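**FOR RELEASE: December 14, 2025**

# Rillstead Adds Kitchen Pieces to Its Skolurum Play Range

BONTON — Rillstead today announced an extension of Skolurum, its range of tabletop play goods for preschools, libraries and homes. The new kitchen group adds trays, cups, small boxes and a toy cabinet with a wooden frame. It goes on sale this month through the Rillstead shop in Bonton and through Furtado, which handles orders from schools.

Skolurum started as a set of plain objects that could be laid out on an ordinary table and put away in one box. Most of the first buyers were preschools with one shared room and no space for a full play kitchen. Many of them asked for the same thing, a few kitchen pieces in the same plain style, sold one at a time as well as in a set.

## What is in the kitchen group

The group has five main pieces. They can be bought singly or together.

- A rectangular plastic tray in light pink, with rounded corners and a raised rim. A shallow ledge runs just inside the rim.
- A round cup, white outside and pink inside.
- A white rectangular box for the tabletop.
- A toy cabinet with a pale wooden frame, a red front panel and a round wooden knob.
- A slender red rod, also sold as a spare.

Food is not included. The pieces are sized so that ordinary vegetables can be used with them, and the printed guide suggests bell peppers, carrots and small potatoes. Toy food from other Skolurum sets fits too.

Colors have been kept to a short list. Pink, red and white go together on a table, and a single piece can be replaced later without the rest looking out of place. Rillstead plans to keep all the colors in stock through the next school year.

## Trial and first orders

Furtado took early orders from preschools and libraries and has 1,696 sets reserved for them. A further 192 sets have been held back for the Bonton shop. Single pieces are not part of either number and are stocked separately.

Preschools in the trial asked for two changes, and both have been made. The tray rim is now higher than on the first sample, and the cabinet knob is larger — the early one was hard for small hands to hold. The packing list has also been moved to the inside of the box lid, where it can be read while the pieces are being put away.

Sets ordered by school account leave the Furtado warehouse within three working days. Orders placed at the Bonton shop can be picked up there or mailed. Replacement pieces are ordered from the same form, using the piece name on the packing list.

## Pictures

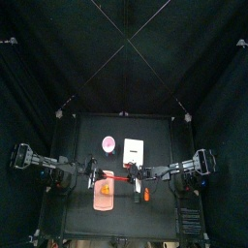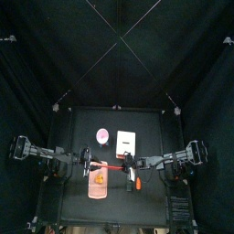
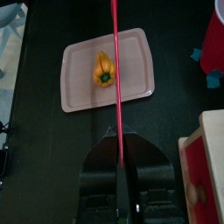

First picture: table with the white cup, the white box and the red rod. Second picture: the red rod over the black table. Third picture: the pink tray with a yellow bell pepper on it, and part of the toy cabinet at the right.

## Care

All pieces can be wiped with a damp cloth. The tray and cup may be washed by hand in warm water with dish soap. The cabinet should be kept out of the sink and dried with a towel if it gets wet.

## About Rillstead

Rillstead makes play and learning goods for young children and is based in Bonton. Skolurum is its tabletop range. School and library orders are handled by Furtado.

Press questions and requests for samples can be sent to the Rillstead press desk in Bonton. Samples go out until the end of December, while stock lasts.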